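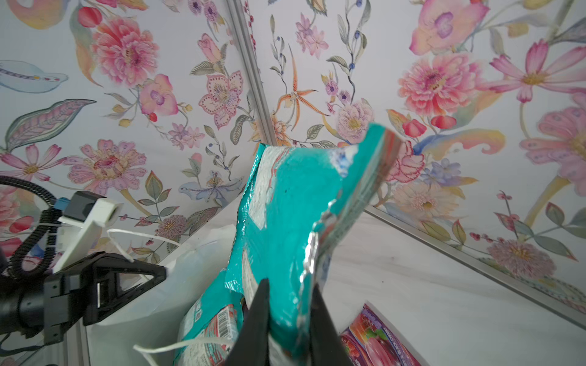 Teal snack bag, already quite wrinkled, and a second one lying behind it.

In my language there is no good word for "snack". We have a word for what a child eats when he comes home from school, and a word for what you put on the table when somebody visits without calling first, and a rather rude word for eating while standing. When I came to Adelaide I learned "snack" in my first week and I understood it as a small meal. It took me much longer to understand what it means for people here.

I grew up in Wultska, which is a small town with a sugar factory and a railway station too big for it. We ate three times a day. My grandmother closed the kitchen after lunch, and I mean that she closed the door and put a chair in front of it. If you were hungry at 4 in the afternoon you drank tea. If you were still hungry you drank it with jam. Crisps existed, they were sold at the station kiosk, and we had them on the train when we went to Irkov to see my aunt. I still connect the taste of salt and paprika with the colour of those train seats, a brown I have never seen anywhere else.

My first job in Australia was in the accounts office of a company that sells irrigation pipe. At half past ten everybody stood up. I thought there was a fire drill, so I took my coat and my bag and went down to the car park, where I stood alone for some minutes. They were having morning tea. When I came back there was a plate of lamingtons on the filing cabinet and a big bowl of chips, and someone asked me if I had been for a smoke. I said yes, because it was easier, and for months afterwards people told me kindly that I should quit.

I have now lived here 8 years and I have opinions about morning tea. I believe it is the most serious meeting of the day. People who would never write it in an email will tell you over a biscuit that the new supplier is a disaster. I learned most of my English there, especially the small words. "Reckon", "heaps", "arvo", "too right". I also learned that "bring a plate" doesn't mean an empty plate. I did not learn this early enough. 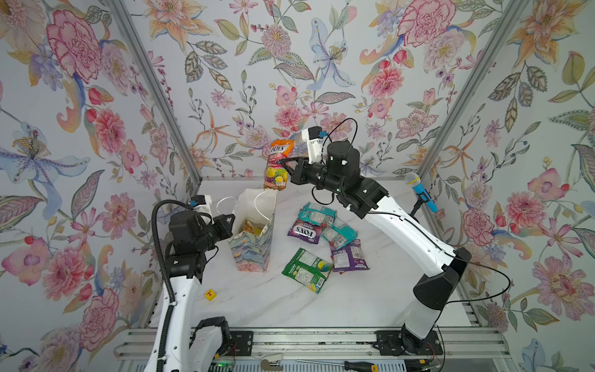
The other thing I had to learn was how to take food from a shared bowl. At home you are offered three times and you refuse two times, and then you accept a little, with a face like you are doing a favour. In my office they offered once. I refused politely and the bowl moved on, and I watched it go. I was thin that first winter! Later I made the opposite mistake and took a handful without being asked, and there was a small silence, though I may have imagined that.

My mother was worried about all of this when I told her on the phone. She sent a parcel with Coltomov wafers, the ones in gold paper, and dried mushrooms, which the quarantine people kept and sent me a letter about. The wafers arrived in good condition. I put them out at morning tea with a little sign, and they were gone before I had poured my water. Somebody said they tasted "a bit like cardboard, but in a good way". I have decided to take this as praise. My mother asks every time we talk if my colleagues want more, and I say they do.

You can now buy the same wafers here, or nearly the same. There is a grocery called Gunawardena close to the last stop of the 204 bus, and it has a shelf for homesick people of every kind. Our part of the shelf is small: the wafers, pickled tomatoes, a buckwheat I do not trust, and a sour cherry drink. Next to it are the Sri Lankan things, and this is how I started to buy the fried chickpeas with curry leaves that I now prefer to anything from my own childhood. I go in October to stock up before the visitors' season and I always spend too much. If you go, bring your own bags and check the dates on the pickles.

I notice that my ideas about hunger have changed. In Wultska being hungry at 4 was a normal thing, like being cold at the bus stop. Here it is a problem with many solutions, and most of them are in the drawer of my desk. Last time I visited home I was hungry all the afternoons and rather bad company. My aunt in Irkov gave me tea and jam and looked at me in a way I remember from my grandmother. I ate the jam with a spoon directly from the jar, standing up, and she used the rude word.

I don't want to write that one way is better. My dentist has a view and my mother has a view. What I do now is a mix. On workdays I eat at morning tea with everybody, whatever is there, and I don't pretend to refuse. On weekends I close my kitchen after lunch, without the chair, and I last until 4 most of the time. Then I make tea properly in the pot and I have 2 wafers from the gold paper on a saucer. Sitting down – I am still strict about that.

Next time I will write about the pickled tomatoes, as I have tried to make them myself and the lid of one jar is doing something I don't like. If any reader knows whether it is safe to open it indoors, please write in the comments before I do it.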